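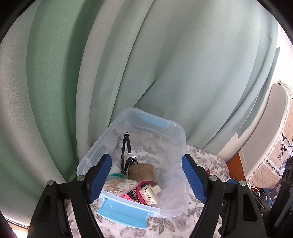 Clear storage box with light blue latch handles, on a floral cloth.

Perent Account Planner
Bralteck Sales Software

Perent is a territory and account planning tool for field and inside sales teams. It takes your customer list, order history and rep assignments and puts them in one workspace, so managers can see which accounts have an owner, which ones overlap and which ones have had no contact since the last review.

Most teams start with the standard plan, which holds up to 3000 accounts. Larger lists can be split across workspaces and reported on together.

What you get

Territory builder. Assign accounts by zip code, industry, revenue band or a mix of these. Changes are saved as drafts until a manager approves them.

Call planner. Each rep gets a weekly list based on visit frequency and open quotes. Reps can move accounts up or down the list, and the change is logged with their initials.

Handover notes. When an account changes hands, the old owner fills in a one-page form. The new owner can't close the handover until it has been read.

Quota view. Shows target, booked and open pipeline by rep, by territory and by product line. Exports to spreadsheet or PDF.

Import and setup

Perent reads CSV and XLSX files. Customer records need a name, an account number and a billing address – everything else is optional. The import checker lists duplicates before anything is written to the workspace.

Setup is handled by our onboarding desk, led by Tahira Jafri. Send a sample file first if your account numbers contain letters or leading zeros.

Plans

Standard: 3000 accounts, 43 users
Small team: 863 accounts, five users
Both plans are billed yearly. Extra users can be added at any time and are charged from the next month.

Add-ons

Tirimby – route planning for reps who travel, with printed day sheets
Lie – commission statements, available with the Standard plan only

Support

Phone and email support is included with both plans. Workspaces created before July need the free update before Tirimby can be switched on.

Page last updated November 24, 2022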